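Reviewers wanted, film section (freelance, remote)

Stusmont is looking for two people to write about movies for money. A modest amount of money: $90 a review, paid in the month you file, which in this line of work counts as eccentric.

You would cover horror, thrillers and whatever the distributors insist is "elevated." Reviews run to 632 words because that is what fits our page. We have tried 698 and the ads fell off.
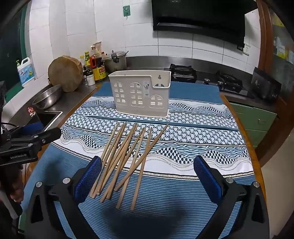 Chopsticks and holder on the kitchen table.

What we need from you: clean copy, an opinion that survives to the last paragraph, and the ability to describe a plot without giving away who did it. Film school is fine. So is its absence. If you walked out of a movie, say so in the review and tell us when.

What we don't need: star ratings, the word "romp," or your screenplay.

You'll file through Dedent, our publishing system, which is older than some of the franchises you'll be covering and has had fewer reboots. Training takes an afternoon. Recovery varies.

To apply, send two samples and a short note on a movie everyone loves and you can't stand to the film desk at Stusmont, Aliyu Building, Rultden. Work starts in July.

Posted Apr 14, 2021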